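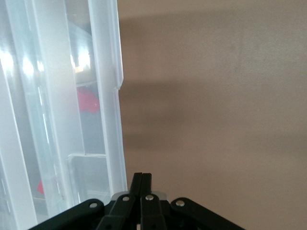 Wrist camera demo for an open day: frosted box, small red brick, visitors leaning in

Posted in Workshops and demonstrations
Viewed 1,479 times

Kibet Waweru
We have an open day at the Bimcombe workshop in November and I have been given the arm demonstration. The arm is a Bremetti with a two-finger parallel gripper and a small camera at the wrist. The task is to take a small red toy brick from a blue plastic tray and put it in a clear plastic storage box, then for the next run to take it out and put it back in the tray. Control is by a policy trained in Urrego on 386 runs which I recorded by hand over two weeks.

Tray to box works well enough. Box to tray does not. The fingers close early, or the arm stops beside the box wall and stays there until the time limit. The box is the frosted sort, with ribs and an inner compartment, and when the wrist gets close the brick is a red smear behind the plastic. The ceiling lights also leave white patches on the upper part of the walls.

I would like to know:

Is it worth recording more runs for the box, or should I change the box?
How long should one showing be? I was told 21 minutes per group, including questions.
Where do people stand? At our last visit day they leaned over the table and the arm got noticeably worse while they did.

I can move the table but not the ceiling lights. The wall behind is plain and beige. I would prefer not to retrain in the final week.

Lenni Mäkelä
I ran a similar table at Hukircombe for two seasons. Taking your points in order.

Box. Before recording anything, save the wrist view from ten failed runs and look at the last second of each. If you can't tell where the brick is through the wall, assume the policy can't either. What it needs is a view over the rim and down, so the approach has to be high. Check your own recordings for this. When driving by hand you look at the table with your own eyes, and it is easy to bring the wrist in low and sideways without noticing that the wrist camera has lost the part. Recordings made like that teach the arm to act on a guess. Another hundred of the same will not help. Forty or fifty with a strict high approach might, if you also remove the worst of the low ones.

If there is a lid, leave it off and off the table. A clear lid lying flat is one more set of bright edges.

Lights. Turn the box by a quarter turn and look again, then another quarter. It costs nothing. After that try a sheet of card on a stand between the lamp and the box.

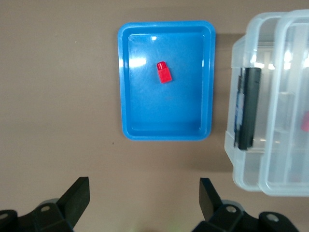
The tray is the easy half, as you found. Red on blue separates well and the inner walls slope gently. Some glare on the tray floor is acceptable provided it doesn't sit on the brick. I would open with tray to box, so that the first thing each group sees is a run that normally finishes, and do box to tray second with a spare brick ready to place in the tray by hand.

People. Your visitors are casting shadows. Run tape on the floor a good metre from the table edge, and put the screen with the wrist view on the far side so that they look across at it. Record a few runs with someone standing at the tape in a dark coat. Guarding and the stop button are a matter for your own site rules, but one person should hold the button and do nothing else. Don't let that person also be the one talking.

Time. 21 minutes is fine if you talk for five. We had a queue because I talked for twelve.

Mark the tray and box positions on the tabletop with thin tape in the table's own colour. Bright tape that is missing from the training runs can upset things.

gantry_pete
Just use a box you can't see through. We did 2,339 picks out of a grey bin and never had this.

Kibet Waweru
Thank you both. The clear box has to stay, it is what the visitors were promised in the leaflet, which I did not write.

I went through the failed runs. Seven of the ten end with the wrist below the rim, and a fair number of my recordings do the same. I have removed those and will record replacements from above on the next free afternoon. A quarter turn moved the brightest patch off the side the arm approaches from. Half a turn was worse.

One more thing for Lenni: did you home the arm between groups or leave it where it stopped?

Lenni Mäkelä
Home it every time, fingers open, before the group comes in. Wipe the finger pads at lunch as well.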